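Shrinkage, sunlight and seams: an interview with a textile conservation tester

The test house at Drulley occupies the upper floor of a former seed merchant's, and most of its work is on furnishing fabrics: curtains, table linen, loose covers. Its senior tester trained as a dyer and moved into testing after 10 years on the shop floor. We spoke in December, mainly on the subject of why household textiles fail earlier than their owners expect.
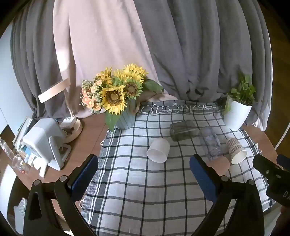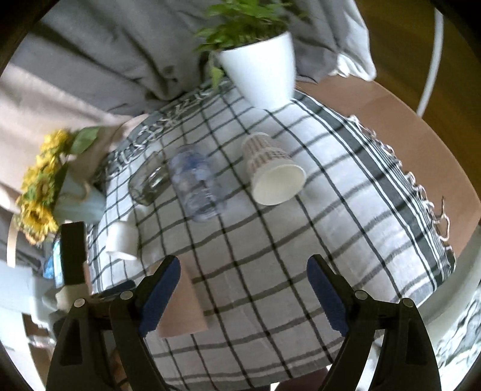
Checked cloths with grey and pinkish-beige curtains behind.

The first question concerned light. Most buyers, the tester said, assume that fading is caused by strong summer sun and that a north-facing room is safe. "A north room is slower. The dye still receives a dose every day and the dose adds up. We see curtains from north rooms with the same loss as curtains from south rooms, only they have been hanging longer."

Light damage is assessed against a set of blue wool references, exposed beside the specimen under a lamp. When a reference has faded to a given contrast, the specimen is judged against it. The method is old and the tester sees no reason to replace it. "It is cheap, and two people in different buildings will come to nearly the same answer. An instrument gives you a number to three decimal places, and then you have to decide what the number means."

Fading is the visible part. Loss of strength usually comes earlier and is harder to detect on the rail. A curtain made from Katiyar, a plain-weave cotton the house has tested for some years, was returned by a hotel with long splits along the leading edge. The colour was judged acceptable. A strip cut from the edge broke at less than half the load of a strip cut from the centre of the same width.

"The leading edge is the one people pull, and it is also the one that gets the light when the curtain is drawn back," the tester said. "If it is unlined, the cloth has to take all of it. A lining costs less than the face fabric and can be replaced. I would line everything except a sheer."

On the depth of folds, the tester was cautious. A full heading shades the back of each fold and exposes the front, so a curtain that is always left in the same position will fade in stripes. Turning a pair, left for right, at each cleaning will even this out to some extent. It does not help where the two windows have different aspects.

Table linen presents another set of problems, chiefly dimensional. The house has 3,922 wash records on file, covering woven cloths of all kinds. The commonest complaint in them is that a cloth no longer covers the table. The second is that a checked or striped cloth no longer looks square.

"A check is unforgiving. On a plain cloth you can lose three per cent in the warp and one per cent in the weft and the owner may never notice. On a check, the squares become oblongs. If the cloth was finished off-grain to begin with, it relaxes in the first wash and the lines run across the table at an angle. The owner blames the machine. The fault was there when it left the finisher."

The tester's advice is to fold a new cloth in half, edge to edge, before washing it, and look at whether the lines meet. If they are out by more than a finger's width over the length, it should go back.

Fringes were discussed at some length. A knotted fringe made from the cloth's own warp ends will generally outlast one that has been sewn on, provided the knots are tight against the last weft. Applied trims shrink at their own rate. In a recent trial of Sternine, a cotton trim sold by the metre, the braid shortened more than the cloth and the hem puckered along its whole length. The supplier now pre-shrinks it.

Washing temperature was the one point on which the tester departed from the care label. Labels state a maximum, and many households treat it as an instruction. "If the label says 60, the cloth will survive 60. It will last longer at 40, and most table linen is clean at 40 if the stain has been dealt with first."

Tumble drying does more damage than washing. The lint in the filter is fibre that was part of the cloth. In one series, 207 specimens were divided between line and tumble drying, and the tumbled group showed greater loss of weight in every fibre type.

The house is at present working through a batch of Turneo, a linen and viscose blend intended for both curtains and cloths. The tester would not discuss the results before the report is issued, beyond saying that viscose is weak when wet and that the washing trials had been extended for that reason. The report is due to go to the mill in the spring.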